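Home | Notebook | Bench Log | Recipes in Progress | Willside Kitchen | Contact

January 30, 2024

Storage test, yellow loaf, recipe 89. Slices went into the Nalier clip box after cooling and came out today for the tray. I still call it bread. Kettunen's order sheet calls it cake, and the sheet is what gets paid, so cake it may be by July.

Transfer is the slow part. The slices are soft, they lean on the wall of the box like commuters, and every one leaves a little of itself behind. Lift from underneath, set down once, then resist improving it. I did not resist. 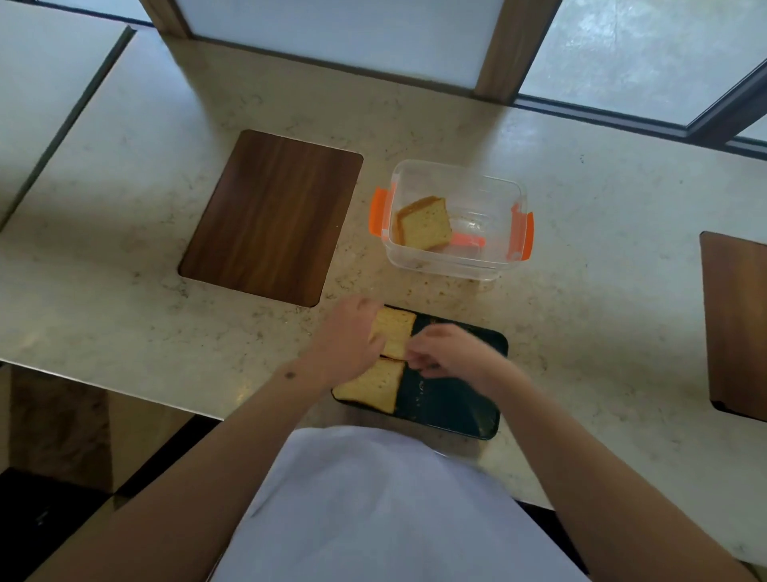
The dark tray was a mistake for anyone who likes to feel tidy. Every crumb shows. On the pale stone you can lose half a slice and feel fine about it. For weighing losses, though, dark wins, and I'd keep it.

Layout is two by two, crusts out where possible, with a gap down the middle so the sides don't stick together. Skastero's packing note asks for "even spacing" and gives no number. I used a finger, mine, uncalibrated.

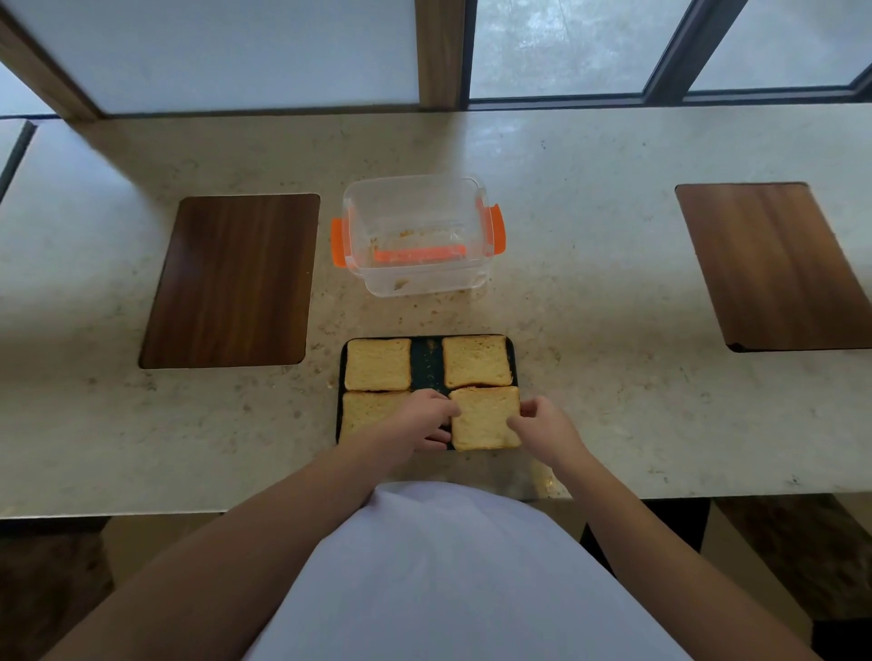

Batch weight before slicing was 592 g. Didn't weigh after, having put the scale away in a fit of neatness. Next time weigh the slices, then the crumbs, then clean up, in that order.

Also the gasket. It's orange, it comes out of its groove whenever it likes, and it collects crumbs. Wash it separately and press it back in starting from a corner. I have written this in the log before, evidently to no one.
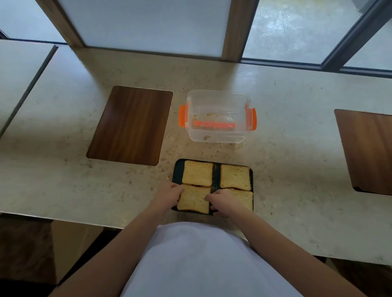

For next time

- Cut with the long knife, wiped between slices.
- Try parchment between slices in the box.
- Repeat 89 with 2 g less salt.
- Ask Kettunen whether the row has to be straight or just look it.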